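Sorting the small parts drawer: bins, trays and what goes where

6 Mar 2021
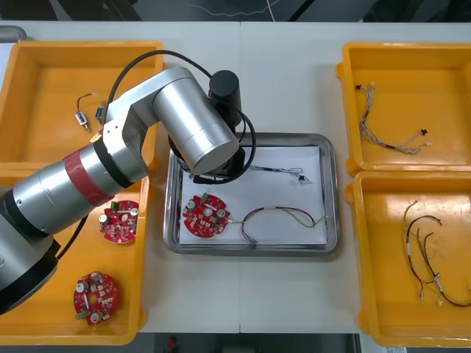
Why we are doing this now

The Ustham repair room has had the same parts storage for as long as most of us have been coming. It was a bank of shallow drawers on the back wall, each with a paper label, and most of the labels stopped being right a long time ago. In December we opened the one marked "switches" and found boards, battery clips, a bag of screws and no switches. After that we agreed to empty everything and start over with open bins.

We have now been through 15 drawers. There are six left, and those are the ones on the bottom row that stick. If you have left anything of your own in the bottom row, please come and get it before we start on them. Colin Bellamy has the key to the back wall unit and is in most afternoons.

How the bins are set up

We are using yellow plastic bins, the rectangular kind, two on each side of the table. A stainless steel tray goes in the middle. Parts that haven't been looked at yet, or that two people disagree on, can wait in the tray. Everything else gets a bin. The table top is white, so anything small that misses a bin is easy to find again, but please check under the rims before you move one.

Circuit boards and connectors are kept apart. The round red boards are all together in one bin, and the little connectors and short lengths of wire are in another. We had them mixed for the first two sessions and it was slow going. A connector will slide under a board and stay there until somebody tips the whole bin out.

The round red boards

These came out of the Pallska lamps that were donated when the old reading room closed. Gaëtan Aubert took the lamps apart over the winter and kept the boards, the glass and the mounting rings. The glass has gone. The rings are in a box under the sink.

The boards have a small green connector at the top edge and a hole in the center, and the tallest things on them are the silver capacitors. Please pick them up by the edge. A board that has been dropped into a bin from a height may look fine and still have a capacitor leaning over on a cracked joint. Lay them flat, face up. If there are too many to lie flat, start a second bin and tell Gaëtan, who is keeping the list.

None of these boards have been tested. Do not put one into a lamp and plug it in to see. Valentin Moulin will be testing them on the bench at the end of the month, and the ones that pass will get a dot of paint on the back. Until you see a dot, treat a board as untested.

Connectors and short wires

This is the bin that people get wrong most often. We want:

Connectors with a body, in any color, with or without wires attached.
Short wires that already have an end fitted.
Plastic caps and tips that have come off a connector, if you can tell which one they came from.

We don't want bare offcuts. Copper offcuts go in the scrap tin by the door, and Maëlys Masson takes the tin to the metal yard when it is full. Insulation that has been stripped off goes in the trash.

If a wire has a small colored tip on it, leave the tip alone. On several of the older kits the tip color is the only thing that tells you which end goes to the supply, and we have already lost a few that way. The same goes for tape flags with handwriting on them. Even if you can't read it, somebody else may be able to.

Don't force two connector halves together to see if they match. Hold them side by side and look at the keying first. If they are a pair, put a twist of the green garden wire around both and set them back in the bin.

Screws, springs and the rest

Screws are not part of this round. They stay in the jam jars on the window side until the summer. If you find screws in a drawer, pour them into the jar marked "mixed" and keep going. Trying to sort screws at the same time as electrical parts is what sank the last attempt.

Springs, rubber feet and lamp knobs can go in the cardboard tray on the stool. Leandro Montecinos has asked for first look at the knobs for the radio he is restoring. He is after a brown one with a flat side.

Batteries of any kind go in the lidded bucket outside the office. This includes coin cells still soldered to a board. Set the whole board aside and ask Valentin to take the cell off.

Labels

We are writing the labels on masking tape, on the short side of the bin that faces you when it is on the shelf. Please use the black marker on the string and write what is in the bin, in plain words. "Round red boards, Pallska" is a good label. "Misc" is not, and neither is "good ones."

When a bin is full, it goes on the Marchal shelving in the corridor, with boards on the second shelf up and connectors on the third. The top shelf is too high for some members, so it is only for empty bins and spare trays. The bins will stack, but a stack of full ones puts weight on whatever sticks up above the rim, so keep them one high.

What we are giving away

Once the last drawers are done there will be more than we can store. Our estimate is roughly 600 pieces, and the room can sensibly keep half of that. The Zunier workshop has first refusal on surplus boards in return for the soldering irons they lent us last year. After that, members may take what they can use. Please take what you have a job for and leave the rest. There is no charge, but if you want to put something in the tin it will go toward more bins. The current set cost us 40 in total, and we could use as many again.

Anything that still hasn't found a home by the end of the summer goes to electronics recycling with the dead monitors.

If you would like to help

The sorting table is set up at the far end of the room and we would like to leave it set up between sessions, so please don't use it for lunch or for bikes. You can sit down and do half an hour without arranging it first. Start with whatever drawer is on the floor at the left-hand end, finish that drawer, and put a check against its number on the sheet. A half-finished drawer should have its contents left in the drawer itself with a note on top saying where you stopped.

Reading glasses or the magnifier lamp will help with the board markings. The magnifier lives on the bench and needs to go back there. There are tweezers in the mug, and two pairs of cotton gloves that nobody seems to like but which are clean.

Questions about boards to Gaëtan, questions about testing to Valentin, and anything to do with the shelving or the key to Colin. The next newsletter will have the opening dates for the give-away table.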